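# How a Robot Arm Gets Ready for Work

The Seltine Learning Workshop in Nirport has a robot arm that practices picking things up. Before it may pick up anything at all, people have to look after it. These pages explain how that is done and are meant for readers of 9 and up.

## The morning check

Work begins on Monday with the power off. The technician, Ákos Szilágyi, looks along the arm from its base to its gripper, which is the part that holds things. He pays special attention to the cables. Some carry electricity and others carry messages, and they must bend each time the arm bends. If a cable is pulled too tight, it can wear out or come loose. For this reason the cables are given a little extra length, called slack, so that they can curl into a loop beside a joint.

Next comes the bin. A robot remembers places as numbers, measured from a starting point. If the bin slides even a small distance, those numbers are wrong, and the gripper may bump into a wall. A clamp keeps the bin from moving. Tape can also be put down on a table to mark where a thing belongs. 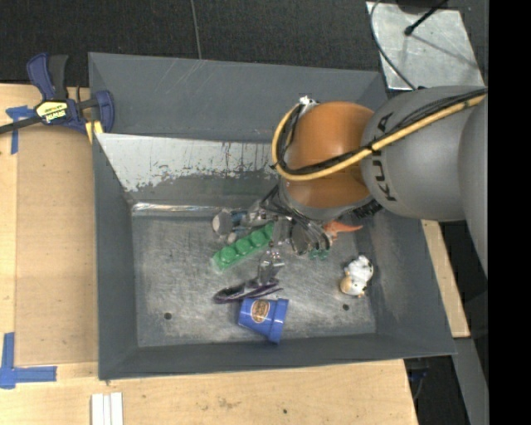
The objects in the bin are chosen with care. A toy brick has flat sides and is easy to squeeze. A cup lying on its side is harder, as the gripper must find a good place to hold. A toy cow is harder still — it has legs, a head and no simple shape at all. Mixing them gives the arm many kinds of practice.

## Keeping a record

Every practice session is written in a notebook that the staff call the Indik book. During one session in June the arm made 219 tries, and 204 of them ended with an object safely lifted. The other tries were studied too. A missed object may mean that a finger is bent, that a screw is loose, or only that the object was lying in an awkward spot.

## When something needs repair

The arm is always switched off before anyone reaches into the bin. Worn finger pads are taken off and new ones put on, a job that takes almost 19 minutes. Afterward the arm is moved very slowly through its first few motions while Mr. Szilágyi stands by the stop button.

Scratches on the bin do not need repair. Metal fingers rub against metal walls, and paint wears away with use. A dent is another matter — it must be reported at the Erdős desk before the next session begins.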